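Norkitz 28 Council Chamber Voting and Speaker Unit

Product code: NK-768
Supplied and supported by Sillora, Randilham

The Norkitz 28 is a desk unit for recorded voting and speaker queuing in council chambers, board rooms and public hearing rooms. One base station controls up to 28 member units and one chair unit.

Member unit
Keys: For, Against, Abstain, Request to Speak
Display: member name, ward and current agenda item
Width: 162 mm
Connection: wired, daisy chain – no batteries

Chair unit
As member unit, plus Open Vote, Close Vote, Next Speaker and Mute All. The chair's casting vote is a separate key under a hinged cover. It is disabled unless the count is tied.

Records
Each division is stored with the member's name, the vote cast and the time. The base station holds 2766 divisions before the oldest must be exported. Export is to CSV or to a printed sheet for the clerk's signature. Secret ballots store totals only.

Installation
Units may be screwed to the desk or left free-standing on the rubber feet supplied. Cable runs under the desk need a clearance of 28 mm.
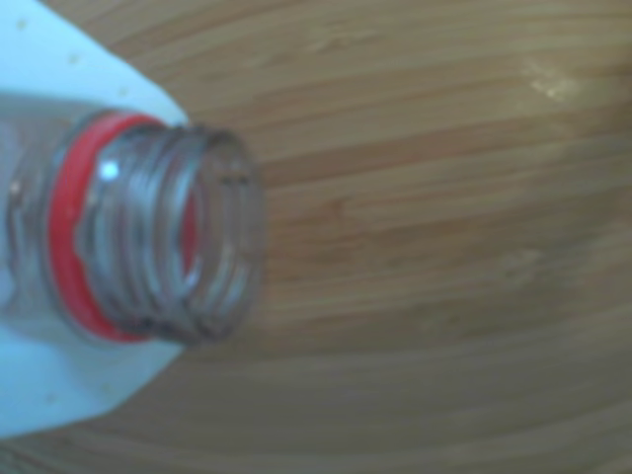 Changes to membership after an election or by-election are made at the base station by the clerk. A vacant seat should be set to Vacant, which removes it from the quorum calculation. Do not delete the seat, as past divisions will then show a blank name.

Firmware issued before March does not support substitute members. Updates are free of charge to registered chambers.

Optional items
Radulović wall display bracket
Spare member unit
Lockable storage case

Quotations and site surveys: Ivone Godoy, Sillora, Randilham
Page last revised 24/09/2022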